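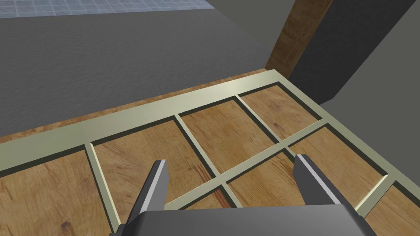
Ito, August

4. Setting up the frozen-start comparison

If you've made it through section 3, you have Gitero installed, a room that loads, and a Lobo checkpoint that does something when you press run. Now for the part I enjoy most! In this section we set up the comparison itself: the same policy, the same starting poses, once with all of its camera views and once with one view held back. The question is how much Lobo leans on each view when it has to pick out a cabinet door and go for the handle.

You'll need a free afternoon, mainly for the waiting. The setup itself is quick. Mohandas Pai wrote the first version of these steps for his own machine, and I've been adding to them ever since, so if the tone changes halfway down a step you know why.

4.1 Before you start

1. Close any Gitero window that's still open from section 3. Two sessions writing to one log folder will give you a mess (ask me how I know).

2. Make a new folder for the run and copy your config file into it. Please copy it, don't link it. You'll be editing this one.

3. Open the config and set the seed to 3855. Any seed works for your own experiments, but the sample logs that come with this guide were made with that one, and you'll want to compare against them in 4.4.

4. Set the episode count to 200. If you only want to see whether the thing runs, set it to 2 first and change it back afterward.

Note: the episode count is per condition. With the full views as one condition and the held-back view as another, you're asking for twice that many episodes. Check your disk.

4.2 Freezing the start poses

Dosell is the little tool that saves starting states and hands them back later. It stores the joint positions, the base position, the gripper opening and the state of every hinge in the room. It does not store textures, so leave the texture setting alone between conditions.

1. Start Dosell in record mode and point it at your new folder.

2. Step through the start poses one by one. For each pose, bring up the overview and both gripper views and look at them. I mean really look, with coffee.

3. Keep a pose only if both grippers are open and empty. A pose that starts with something already between the fingers teaches you about a different task.

4. Press save, wait for the beep, go on to the next. 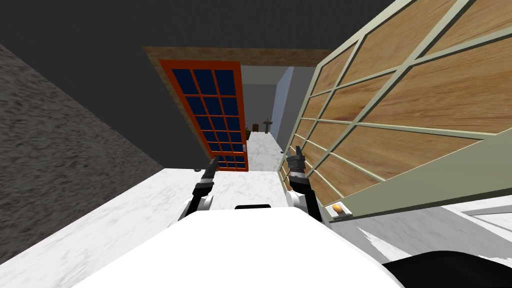
Choosing the target is where most people slip, and I slipped there too. Lobo takes a short text instruction, and "open the door" is too loose for a room with more than one thing in it that could be called a door. Take the overview from our kitchen: there's an orange-framed door with dark blue panes standing open at the hallway, and then the big wooden cabinet door with the green frame taking up the whole right side. The one with the small round orange knob down near its corner is our target, so the instruction I use is "reach for the knob on the wooden door". Long, but there's no arguing with it. Whatever wording you settle on, use it for every episode in both conditions – a changed word is a changed experiment.

Caution: don't rename the target in Dosell after you've started saving poses. The old poses keep the old name, and the replay will skip them without a peep.

4.3 Holding back a view

This is the method in a nutshell. We don't retrain anything. We let the policy run as usual, and at every time step we swap one of its camera inputs for the very first image that camera gave in the episode. The policy still gets a picture of the right size with the right sort of colors in it, only the picture has stopped updating. We tried plain black images first, and Lobo got so confused that the arms wandered off in both conditions we cared about, which told us a lot about black images and very little about the cameras.

1. In the config, find the block called views. It lists the overview, the left gripper view and the right gripper view.

2. Add the word hold after the one you want to freeze. One per condition, please.

3. Save, and start the replay from Dosell, not from the Gitero menu. The menu picks its own start poses and you'll lose the pairing.

4. Watch the first episode all the way through. The held view should sit perfectly still while the others move.

If the held view moves, the config wasn't reloaded. Stop, close the window, and start the replay again.

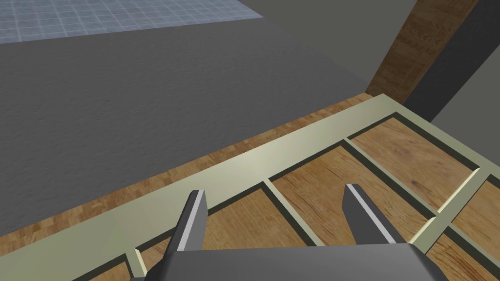

Once it's running properly you can walk away. I check back every so often to see that the episode counter is still climbing, and otherwise leave it be. The log gets one line per episode with the pose number, the closest distance between fingertip and target, and whether the target hinge moved.

Note: closest distance is the number I trust. Whether the hinge moved is a fine thing to know, but a hinge can get bumped by an elbow, and the log can't tell an elbow from a finger. Tharun Thomas is working on contact labels for the next release.

4.4 Reading the result

1. Run the compare script on your two logs. It matches episodes by pose number and prints the difference in closest distance for each pair.

2. Sort by that difference, biggest first.

3. Open the top few pairs and play them side by side.

On our runs, holding a gripper view hurt a lot more in the last bit of the reach than on the way there. Early on, the arm hardly cared. I'd expected the overview to matter most the whole way, and I was wrong about that. I wouldn't stretch it further than this one policy and this one room, though.

Some pairs will be duds. If the gripper view at the start holds nothing that belongs to the target, put the pose in a separate list and report it separately. 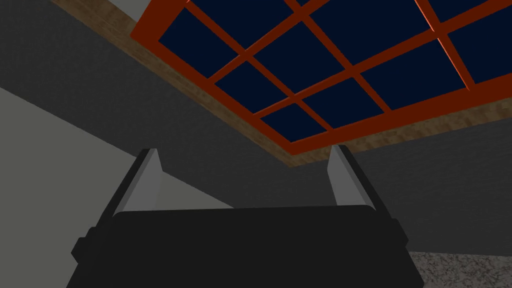 Gripper view: fingers open, orange grid and dark panes ahead.

4. Save both lists next to the logs, along with the config and the exact instruction text. Section 5 reads all of them from the same folder.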